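October, evening, robotics lab

Block sorting again. Esperanza had the arm powered up before I got in, and Chukwuemeka was already rewriting the approach routine for the yellow hexagon.

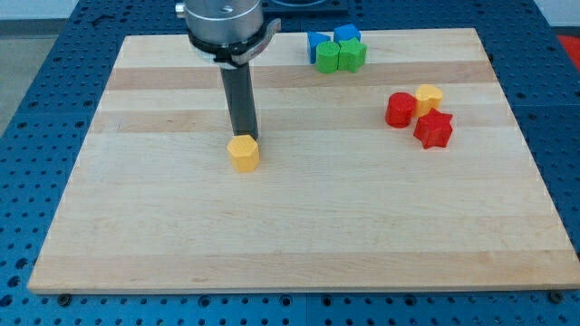
Changed the descent offset by 2 mm and saved the config as Ivutum, revision 1562. The planner still treats touching blocks as a single object, so the green star and its neighbors come back with one centroid. Kirsty wants to fix it with color segmentation. I would split on top-face contours first – two reds in contact would defeat hers.

Isolated blocks before clusters, for now. Wrote that into the task order.

Ms. Omoregie needs the draft of our methods section before the next club meeting. I have the gripper part. Aurelio has calibration and hasn't started.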